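When I sat down with Lorna Umali at the Birkett workshop in May, I figured we'd talk about the grippers that work. She wanted to talk about the one that let go.

"It was cycle 1067," she says. "I know because I had to write it on the form!" The job was a dull one - close on the upright board, lift it, set it back, open. Then the left finger lost its hold in the middle of a lift and the board came down flat, right next to Genji Ishida's hand.

He wasn't hurt (he'd like everyone to stop asking), but they shut the whole thing down until the next morning.
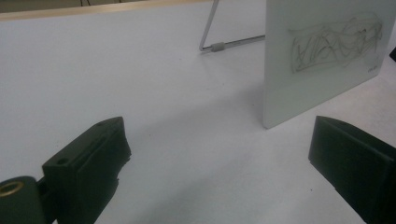

Ghislain Caron

My first guess was the printed plastic, what with that rough inner edge on the green finger. Lorna shook her head. "Everybody blames the edge. It's ugly, but it was ugly on day one. The insert had worked itself loose in the mount. You could turn it with your thumbnail."

So now the inserts get a pull check every 56 cycles, and hands stay off the table until the fingers are open and stopped. Genji wrote that second rule himself.

I asked if she trusts it again. "I trust it with a board," she says. "Ask me about glass after we hit 1782."

They were at 2 when I left.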